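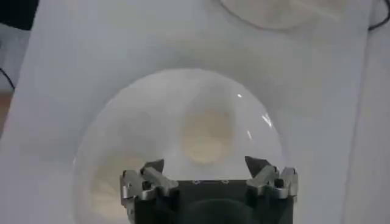

Clear vessels on white sheet, 8/13/18

Search this notebook Search Go

Setup moved to the bench by the gray wall. White sheet laid over the wood top, clear vessels out on it. Aim today: find how the vessel edge can be picked out against white without changing the sheet.

Walls of the large vessel nearly vanish against the background. Outline is faint. Best cue is the glare on the upper right of the curve – thin streaks and flecks. The beige round shape shows through soft and washed out, edges blurred. Same for the fainter one at lower left.

Lamp dimmer at 80, left there for both runs. Run 697 logged under Jovura, notes copied to the shared folder. Lakmal wants the same layout repeated on a dark gray sheet before we order more vessels from Neralitz. Agreed. Order stays on hold.

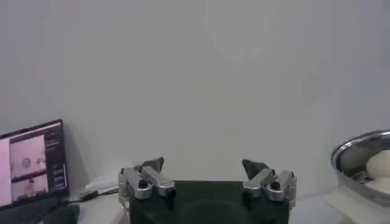

Repeat will use the same lamp setting and the same vessel positions, marked in pencil on the sheet corners. Wipe vessels with the lint-free cloth first, fingerprints look too much like glare.

Open items:
- Ashraful to cut the dark sheet to bench size, 12 mm overlap on the long side
- check whether the May notes used the matte side or the smooth side
- label the second vessel – still no number in the log

Sheet stays on the bench overnight. Do not fold it.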